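Giving up the big shop

January 27, 2018

I have been meaning to write this one since before Christmas, and several of you have asked in the comments how the no-supermarket business is going, so I've made a pot of tea and I'm going to get it all down in one go. Forgive me if I wander. You're used to it by now.

For anybody new, it started last July, when our car failed its test and we couldn't face the bill. Up to then I had done the same big shop at the Bommont on the ring road for longer than I care to admit, trolley piled up, always the same wonky wheel, always home with three kinds of mustard and nothing for tea. Without the car it was two buses each way. So I thought, well, Nidbridge has a market, and a butcher, and a greengrocer that I had walked past more or less daily without going in. Let's see if we can manage on those until the car's sorted.

The car has been sorted for ages and we're still at it!

The first few weeks were hopeless, I'll be frank. I went in with a supermarket list and came out cross. You can't ask for peppers, a lettuce and a bag of spinach in a small greengrocer's on a wet morning and expect all of it to be there looking cheerful. Retno Subramaniam, who has the shop now (it was her uncle's, and the sign still says Lumbantobing over the door), watched me dither over the carrots and asked what I was planning to cook. I said I didn't know. She put a swede in my bag and told me to roast it with honey, and that was me converted to swede, a vegetable I had been rude about for most of my adult life.

What I've learned since then is to buy first and plan afterwards. I go down with a vague idea that we need something green, something with roots and something for lunches, and then I see what looks good. This month it has been cabbage, cabbage and more cabbage, the dark crinkly sort with the squeaky leaves. I used to boil it, as my mother did, until the whole house smelled like a school. Now I shred it as fine as I can bear to, give it a few minutes in a hot pan with butter and caraway, and squeeze a bit of lemon over at the end. My other half, who says he doesn't like cabbage, had seconds and then scraped the pan. 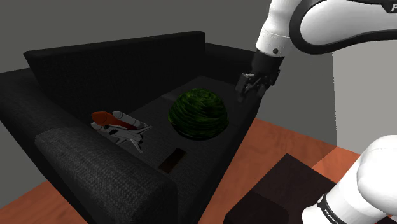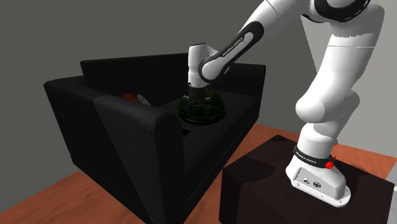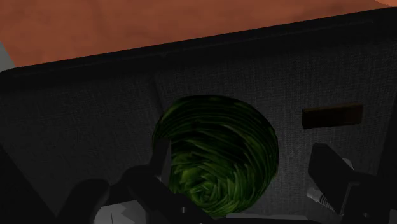 Dark sofa in the first two, and something green and leafy in the second and third.

The money is the thing people ask about most, and I'm afraid I can't give you a tidy answer. Meat costs us more, there's no way round it, so we eat less of it and enjoy it more. A small piece of brisket does us for two dinners and a soup, if I'm firm with everybody. Vegetables have come out cheaper, mainly because I no longer throw half of them away. I kept all my receipts for 4 weeks in the autumn and we came in £22 under what I used to spend at Bommont, and that was with a very nice cheese that I'd rather not discuss.

Dry goods are harder. Rice, flour, loo roll, all the dull heavy things. I tried carrying them home from the market and my shoulders complained for days, so I've come round to a delivery from Nimden every couple of months. They do big sacks of oats and tins by the case, and it all gets wedged under the stairs with the hoover. I felt a bit of a cheat at first. Then I remembered that I'd made the rules up myself and could jolly well change them.

And then there's the talking, which I hadn't reckoned on at all. It takes me twice as long to get round as it should, what with the butcher's new baby and the lady on the egg stall and her opinions on hip replacements (strongly in favour, she's had both done). On bad days I could do without it. Most days I come home in a better mood than I went out in, even if I've forgotten the milk.

I've been asked for the cabbage soup recipe too, so quickly: soften an onion and a stick of celery in plenty of butter, add a diced potato and a litre of stock, simmer until the potato gives in, then throw in a couple of big handfuls of shredded cabbage for the last five minutes. Lots of pepper. Grate some hard cheese over the top if there's any left in the house.

Next time I'll tell you about the bread, which has been going less well. The last loaf is out on the bird table and even the pigeons are taking their time over it.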